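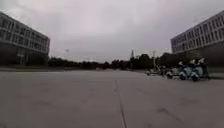
Stevness College Handbook, page 8

## About us

Stevness is a college for students aged 16 and over. We teach building trades, art and design, sport and general studies. The college is laid out along a wide concrete plaza, with multi-storey teaching buildings on both sides and trees at the far end. Students call it the Slab, and so do most of the staff.

The plaza is the way in, the way between lessons and the place where we meet for fire drills. Please keep to the paving and off the lawn in wet weather – the grass takes a long time to recover. 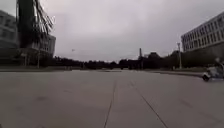
## Getting around

The long line of trees is the easiest thing to steer by. The reception desk is on the ground floor of Atard Building, and the library is upstairs in Phuthong Building. Deliveries are booked through Mulugeta Yilma in the site office, and drivers should keep to walking pace on the plaza.

The paving is poured concrete in large slabs, with joints between them. Cracks and uneven edges can be reported at reception. Repairs are done in September, before the full timetable starts.

## Sport and clubs

The plaza is open to runners outside lesson changeover. The running club meets at 8 in the morning and new members can just turn up. There's plenty of space to run in front of the buildings, and the lawn is used for stretching.

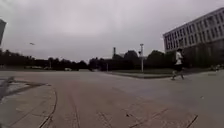

Shewit Ayele writes that she joined the club in her first term and found the early start hard – but she liked having the whole plaza to run on before lessons, and she still comes when she's back in town.

Other clubs are listed on the board in reception. Aldo Donati looks after the list and can help you start a new one.
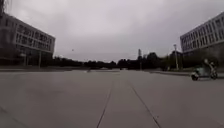
## Visiting

Visitors are welcome on weekdays from 11. Sign in at reception and someone will walk you across. To arrange a tour, ask for Rocío Carrillo or Adanech Tsegaye.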